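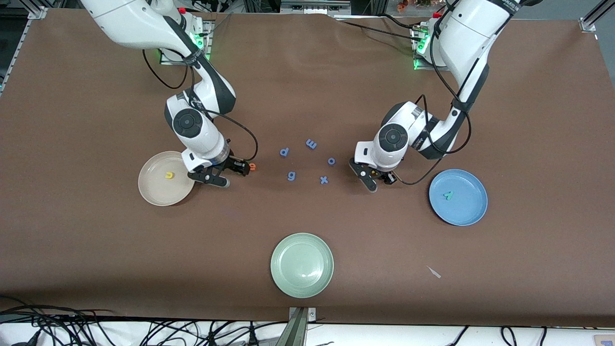
Foam letters and round plates on brown paper. Yellow "u" on the beige plate, at left.

Undbridge Tabletop Sets: Letters and Plates
Gallery page 7
Posted Sep 19, 2019 by Teresa Głowacki

This page covers the letters-and-plates layout from the Undbridge tabletop series. The layout uses loose foam characters, round plates and a paper-covered table. The notes give the materials, the placement rules and the handling details for anyone setting up the same table. Layout by Jeferson Barros. Text by Teresa Głowacki.

Plates
Three to a table, set in a loose triangle with open paper between them. The beige plate has a raised rim and a faint pink tint that shows more under warm lamps. The light blue plate goes at the right. Plates from different makers may be mixed as long as all of them sit flat. Check each one on bare table before the paper goes down. A plate that rocks is taken out of the set.

Position of plates
Nothing is drawn on the paper to mark where the plates go. Leave enough room between rims to set a letter down flat. Plates may shift a little during use and do not have to be put back until the layout is cleared.

Letters
Soft foam, cut through the full thickness, one color per piece. Colors carry no meaning in this layout and are not matched to the plates. The green character on the light blue plate reads as a 4. Numerals and letters are kept in one bin, and a numeral can stand in for a letter in any position.

Orientation
Characters are laid flat and may point in any direction. A lowercase "u" turned half around is close to an "n" in many foam fonts. Read the piece from the side of the table where the layout sheet is placed, and write down that reading. The same applies to "b" and "q", and to "d" and "p".

Loose pieces
Characters not on a plate stay near the middle of the table, spread so that none of them overlap. Drop them from a low height and separate any that land on top of each other. Do not line them up.

Paper
Plain brown paper from the roll, one sheet across the whole top. The Kanagaratnam stockroom has it in two widths. Use the wider one, as a seam under a plate will tilt it. Tape the edges underneath. The paper is matte and does not throw glare off the rims, and the foam colors separate well against it. Blue is the weakest of them in low light.

Replacing paper
Change the sheet when creases reach the plate area. A small crease near an edge can stay. Smooth a new sheet from the center out and let it rest for 30 minutes before taping. Paper fresh off the roll tends to lift at the ends.

Cleaning
Foam: damp cloth, no soap, dry flat. Plates: ordinary dish soap, dry fully before they touch the paper. Water spots on brown paper do not come out.

Storage
Letters go in the shallow Wiretti tray with the lid closed. Stacking plates on top of foam leaves a ring in the softer pieces, and the ring can take 2 days to recover. Plates are stored separately with a sheet of scrap paper between them.

Spares
Foam characters are bought in mixed bags of 1000 from Tastania. The bags are not sorted, and the count for any one letter varies a good deal. Torn or bent pieces are thrown out at the January stock check.

Corrections to the layout notes go to Jeferson Barros. Include the gallery page number.

Previous: Cups and Saucers
Next: Blocks on Felt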